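Cold Air, Late Warning

The bleed air leak detection loop on the Tulline regional turboprop is a simple part. A sealed tube filled with gas runs alongside the hot air duct, and when the duct leaks, the gas expands and closes a switch. The switch lights a lamp in the cockpit. Crews are trained to shut the valve on that side and land.

What the certification file does not address well is the time between the leak and the lamp. The manufacturer, Gravport, tested the loop at sea level with the duct at full working temperature and recorded a delay of 8 seconds. That figure was carried through the safety analysis for every phase of flight. In cruise, the wing root bay is far colder, and air moving through the bay carries heat away from the tube before the gas can respond.

Saron Wolde, a systems engineer who spent three years on pneumatic certification before moving to the test house Cliltero, ran the same loop in a cold chamber last December. With the bay air held at 60 degrees below freezing, the delay reached 60 seconds. The loop met its specification in each run. The specification sets a trip temperature and says nothing about the rate of cooling around the tube.

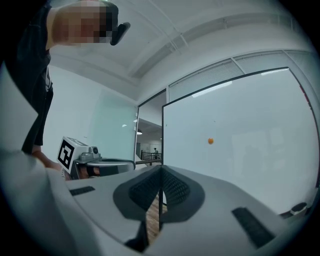

A hand-held gripper topped with a black-and-white marker cube.

A minute of exposure matters for what sits next to the duct. On the Tulline, a wiring bundle for the flap position sensors passes close to the rear clamp. Its insulation is rated for brief contact with hot air, and the rating assumes the shorter delay. Wolde's report recommends moving the bundle or adding a second loop on the cold side of the bay.

Gravport has offered a heat shield, sold under the name Ojo, as an optional retrofit. The shield protects the bundle but does not shorten the delay. It also covers the clamp, so mechanics must remove it at each scheduled inspection and torque the fasteners again.

Operators have asked whether the flight manual procedure should change. Wolde's view is that it should stay as it is until the loop has been tested in a moving airstream, which the chamber could not reproduce. A flight test with sensors at the rear clamp is planned, and the results will go to the certification office with the chamber data.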